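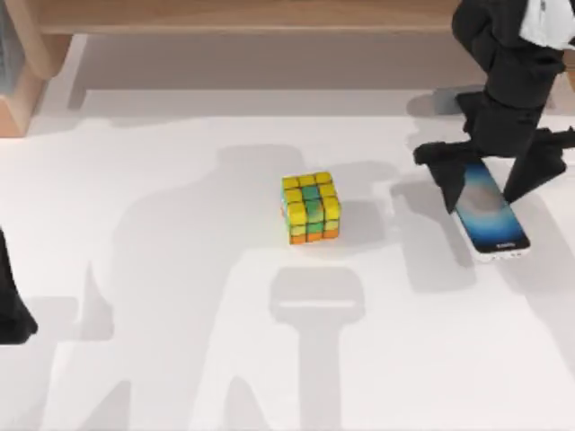
Cirlow 仿真环境渲染画面:双臂工作台,右臂夹爪位于手机上方

Davix 双臂仿真套件更新:新增桌面抓取任务包

Davix 于2018年4月4日发布 Cirlow 仿真套件的桌面抓取任务包,面向已购基础授权的用户单独销售。任务包含39个预设场景,均为双臂配置,物体以日常小件为主,包括三阶魔方、智能手机等。场景文件与旧版机械臂模型兼容,无须重新标定坐标系。

本次改动集中在接触计算和光照两部分。接触部分重写了平行夹爪与薄型物体之间的摩擦模型。手机平放桌面时可供夹持的侧边高度很小,旧版中指尖容易穿入桌面网格,物体随后被弹开。新版对指尖与桌面分别设置接触刚度,默认步长下穿透现象明显减少,代价是单步计算时间上升。显卡配置较低的用户可在参数文件中关闭细分接触,退回旧算法。

光照部分改为顶部光源投射实时阴影,机械臂和物体都会在白色台面上留下影子。手臂阴影面积大,又随关节角度变化,对依赖颜色阈值分割的视觉程序干扰较强。负责该模块的 Tsegereda Gebru 表示,保留强阴影是为了让算法在仿真阶段就遇到这类情况。阴影浓度可调,设为零即恢复无影渲染。

编辑部用 Jinincombe 的抓取规划程序试跑了任务包,共记录1,308次抓取,魔方与手机各占一部分。魔方表现稳定,失败多出在初始朝向偏转较大的场合。手机的失败率高出不少,主要是两指下降时先碰到屏幕边缘,机身随之转动,后续闭合位置偏离。将接近高度调高并放慢末段速度后有所改善,但单次任务耗时几乎增加15秒。双臂协同接口可以正常调用,左右臂能分别下发指令,互不阻塞;两臂同时进入中央区域时,碰撞检测偶有漏报,Davix 已确认此问题,计划在8月的版本中修正。

文档方面,安装说明较完整,场景编辑部分偏简略,自定义物体的质量和惯量仍需手工填写,没有导入校验。经销商 Abera 的技术支持 Teófilo Quintero 提醒,贴图路径中不要使用空格,否则物体表面会显示为纯灰色,且日志中不报错。

任务包售价2,299元,按单机授权,含一年更新。基础套件用户可在账户页面申请试用版,试用版仅开放魔方场景,不含双臂协同接口。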